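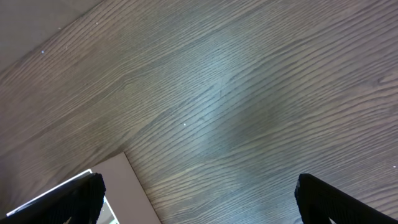 Small coastal states have waited too long for a text they can use without hiring outside counsel, the delegation from Ovala told the opening session of the Rernberg Dialogue on Seabed Cables on Mon 16 May. The delegation added that repair ships had twice been held outside its waters while permits passed between ministries, and that a shared procedure would have spared its hospitals and banks several days of poor service.

The Dialogue, hosted by the Rernberg Institute for Ocean Law, brought together legal advisers, cable operators and maritime authorities from 12 coastal states. Its purpose was to agree draft guidelines on the protection and repair of submarine communications cables in waters where national rules overlap or are silent. The draft was adopted without a vote at the close of the second day and will now be sent to the participating governments for comment.

The guidelines run to 80 paragraphs. They set out which authority should be contacted when a fault is reported, what documents a repair vessel may be asked to carry, and how the cost of damage caused by anchors and fishing gear should be shared. A separate chapter deals with cables that are no longer in service, including the duty to inform neighbouring states before they are lifted from the seabed.

Under the draft, a coastal state would be expected to answer a request for repair access within six days. Several delegations had asked for a longer period, and the text allows an extension where the work would take place inside a protected marine area. The extension must be given in writing and may be used only once for each repair.

Discussion on the second morning centred on the Nurnus Strait, where three national zones meet and where shipping traffic is heavy throughout the year. Participants considered a paper by the legal consultancy Biswas, which compared the permit rules now in force on each side of the strait and found that the same vessel could be required to submit its crew list in three different formats. The paper recommends a single form, and a model version has been attached to the guidelines as an annex.

Differences remain on the question of liability. Some delegations hold that the owner of a vessel should bear the full cost of a damaged cable whenever its position was marked on current charts. Others wish to leave room for cases of bad weather or engine failure. Both positions are recorded in the draft - in square brackets - and will be taken up again by a working group of eight legal advisers.

The Institute has served as secretariat to the Dialogue from the outset and will continue in that role during the comment period. Written comments from governments and operators should reach the secretariat by the end of January. The working group will meet in Ovala after that date to prepare a revised text.

The draft guidelines, the annex and the list of participating states are available on request from the secretariat of the Rernberg Institute for Ocean Law. Requests for interviews should be sent to the Institute's press office.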